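Section 5: Clearing the bench and putting the hex keys back

By now you've got your table standing level and your stand fixed to its base plate. If you haven't, go back to Section 4, because none of what follows is much fun on a table that rocks. I wrote this part after putting my own set away wrong for most of a winter, so it's a bit longer than the leaflet that came in the Zustbridge starter pack.

What you need
A table with room to spread out
A block-style stand for T-handle hex keys, with the sizes marked on it
Your keys
One big open bin with handles
A shallow tray for small stuff
A soft, dry rag

Set aside 17 minutes the first time. After that it's quick!

Step 1. Take everything off the table that isn't a tool. I mean everything - jackets, mugs, mail, yesterday's gloves. Clothes go straight into the bin, and you can sort them out later.

Step 2. Put your glasses somewhere you'll see them. Mine live on the tabletop when I'm not wearing them, and I like to keep an empty patch next to them so nothing heavy gets set down on the lenses.

Step 3. Lay the keys down with all the handles pointing the same way. It doesn't have to be pretty. A loose pile is fine as long as you can grab one handle without dragging the rest along.

Note: If a shaft has grease on it, wipe it from the handle toward the tip. Going the other way pushes the gunk up under the grip, and then you'll be picking it out with a toothpick (ask me how I know).

Step 4. Turn the stand so the size markings face you. The holes on this style run from small to large in a row, and it's surprisingly easy to load it backward if you come at it from the far side of the table.

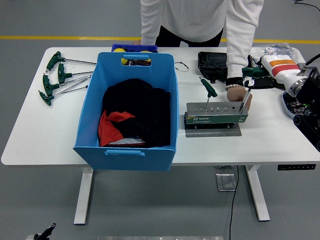

Step 5. Start with the biggest key and work down. Hold it by the T, line the tip up over its hole, and let it drop the last little bit under its own weight. If you have to push, stop and check the marking again. You're probably one size off, and I've done that more times than I'd like to admit.

Step 6. Turn each handle so it clears the one beside it. I set mine at a slight angle to the row. Straight across looks neater, sure, but then the grips knock together and you can't get your fingers in.

Caution: Keep your other hand on the base while you're loading. A stand with a couple of long keys in one end gets top-heavy, and a T-handle landing on your foot is no joke.

Step 7. Look along the row for gaps. An empty hole means a key is still out somewhere. Check under the rag first, then in the tray, then in the bin under the clothes. That's the order I find them in, anyway.

Step 8. Now take the bin away. Use both handles, and don't leave it hanging over the edge of the table overnight - one bump with a hip and it's on the floor.

If a key won't seat
Blow out the hole, or use a dry pipe cleaner. Metal dust packs down in the small ones especially. Don't use oil, it just makes a paste. If the key still sits high, check the tip for a burr and take it off with a few light strokes of a fine file. I keep a Dandis file for this, but any fine one will do.

If the stand slides around
Check the screws under the base plate first. If they're tight, cut a piece of rubber shelf liner to fit and set the plate on top of it. The Illiton liner I bought came in a 12 inch roll, and I've still got most of it.

Once everything's home, wipe the table down and leave the stand where your strong hand reaches first. Section 6 covers wall racks and drawer inserts, and the parts list is on page 156.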